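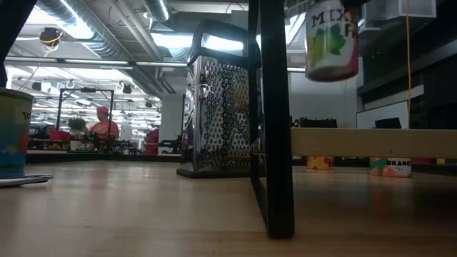
Fig. 1. Box grater on the bench, open-plan workspace behind.

Search this site
Enter keywords
Go

Citrus Top Notes in a Low-Cost Eau de Cologne: How Long Do They Last on Skin vs Paper?
Wing-sze Fu
Fragrance elective, Medcombe campus. Project report, final version

Background

Everyone says citrus goes first. Wanted to know how fast, and if a cheap fixative slows it down. Most colognes lean on bergamot, lemon, orange and neroli, all light, all gone before lunch. The elective notes give no times for skin, only for blotters.

Materials

Perfumer's alcohol. Cold pressed lemon, sweet orange and bergamot oils (FCF, so no phototoxicity worry). Petitgrain. Benzoin resinoid as the fixative. Blotters from Vekis, the narrow ones. Amber bottles, 30 mL. Two blends:

Blend A: citrus and petitgrain only
Blend B: same, plus benzoin at 2 percent of the concentrate

Both diluted to cologne strength and left to macerate in the dark cupboard through February. Blend B went slightly cloudy, filtered once through coffee paper, fine after that.

Method

32 testers, mostly other students plus a few staff from the Mathias building. One spray of each on the inner forearms, A left and B right, same on two blotters. No other scent that day, no hand cream. Rated strength 0 to 10 at set times until they scored zero or gave up. Testers weren't told which blend had the benzoin, although B has a faint vanilla colour to it so some probably guessed.

Seven testers dropped out (washed their arms, or lost the sheet). Left in the strength averages up to the point they stopped, which is a weakness, see below.

Results

Lemon was the first thing people stopped writing down. Orange hung on longer in both. On skin, Blend A averaged around 165 minutes before hitting zero. Blend B was longer, but the comments after the first hour were nearly all "sweet" or "vanilla" and hardly any said citrus. So the benzoin lasted, not necesarily the lemon. Blotters outlasted skin for both blends, no suprise there.

Favourite blend overall was B, but a few testers hated the drydown. "Smells like a lolly shop" was one. Another wanted A with double the petitgrain.

Discussion

Should have asked for citrus strength and total strength in seperate columns. Biggest mistake of the project. Skin type not recorded either, and dry skin is supposed to lose scent quicker. Spray volume varied, the Bratano atomisers were inconsistent from bottle to bottle.

If repeating: add a third blend with a woody base in place of benzoin, weigh each spray, cut the last time point since hardly anyone filled it in. Raw score sheets are in the folder at the course office.

Contact | © Medcombe Student Projects | Back to top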